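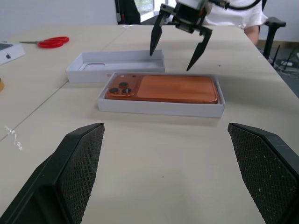 Aligning wrist and head cameras for the phone boxing task in Mathias

Applies to Mathias 2 and later, with the Torkley planner enabled.

Phone boxing is a two-arm task with tight clearances. The box base fits closely around the phone, so a few millimeters of camera error will put a fingertip on the wall of the base. This page covers time alignment, extrinsics and grasp gating, in that order. Do not tune the gating step until the first two pass.

Before you start

You need a working install of Mathias, a completed joint calibration for both arms, and write access to the task folder. Both wrist cameras and the head camera must already appear in the device list. If one is missing, see the device setup page by Cornel Crăciun.

Step 1. Check the time offset

Start all three streams and run:

mathias sync check --streams left_wrist,right_wrist,head

The tool moves each wrist joint through a short sweep and compares image motion with encoder motion. It prints one offset per camera in milliseconds. Anything under 20 is acceptable for this task. Above that, set the value by hand in sync.yaml:

left_wrist:
 offset_ms: 0
right_wrist:
 offset_ms: 0

Replace the zeros with the printed values, keeping the sign. Restart the streams and run the check again. A second run that still reports a large offset usually means dropped frames - look at the log before changing the number any further.

Step 2. Solve the extrinsics

Place the calibration board flat on the table and record poses with each arm in turn. Vary the wrist angle between poses. Pure translation gives a poorly conditioned solve, and the tool will accept it without a warning.

mathias extrinsics solve --arm left --out left.json
mathias extrinsics solve --arm right --out right.json

Open both files in the viewer and turn on the overlay. The projected board corners should sit on the real corners in every view. If they match in the wrist view and drift in the head view, the error is in the head transform and re-recording the arms will not help.

Step 3. Define the objects

The planner tracks three objects in this task: phone, base and lid. The phone is modeled face down, so its camera module is the orientation cue. Set it as the anchor feature:

phone:
 face: down
 anchor: camera_module
 symmetric: false

White parts need more care. A lid and a base have nearly the same outline from overhead, and the inner tray adds another thin rectangle. Use the wrist view for part identity and the head view for position. 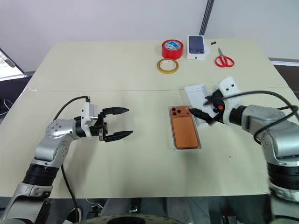
Head camera view. Right gripper holding a white tray at an angle, phone face down in a clear tray.

Leave the other items on the table out of the object list. Tape and scissors go in as static obstacles with a padded hull. Shiyu Qian's script add_static.py builds the hulls from a single head frame.

Step 4. Gate the grasp

By default, Torkley closes the fingers when the pose estimate has been stable for a set number of frames. That works for the lid. For a part held at an angle near the phone, add a clearance test:

gate:
 require_stable: true
 check_clearance: true
 held_part: tray
 protect: phone

With check_clearance on, the planner also rejects any motion in which the held part or a fingertip sweeps through the protected volume. Planning takes longer. If it times out, reduce the hull padding before you raise the time limit.

Known problems

Error 229, anchor not found. The camera module is hidden by a finger. Open the gripper fully or back the wrist off, then retry.

Phone pose flips by 180 degrees. Check that symmetric is false. Zhuoran Yu traced one case to an old task file overriding the new one.

Glossy surfaces. Reflections on the back of the phone can pull the edge fit sideways. Lock exposure on both wrist cameras and lower the edge weight.

Clear film detected as an object. Raise the minimum mask confidence. Film lying on the table can still show up in the depth map, so clear it away before recording.

Next page: Replaying a recorded episode with the planner off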